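Week 3: Colour in printed cottons

Dye and pigment behave differently on cellulose. A reactive dye bonds with the fibre; a pigment sits on the surface in a binder. 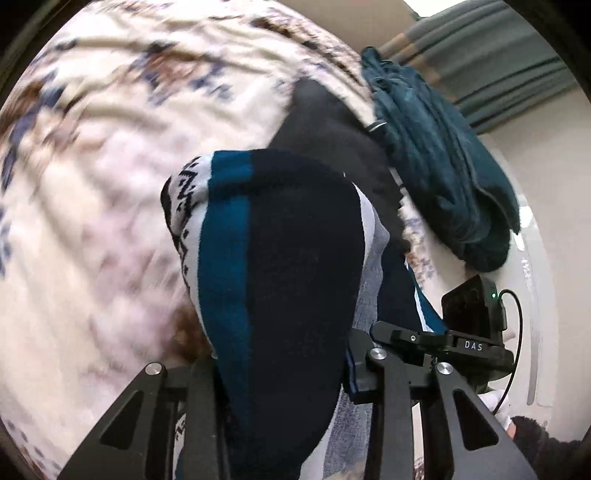 Ground colour is specified before the motif colours. A pale ground shows registration faults sooner than a dark one. With a floral on light cream, check where navy leaves meet the ground. Knitted stripes are covered in Week 4.

Reading: Montes, section 18. Lab reports are due Wednesday.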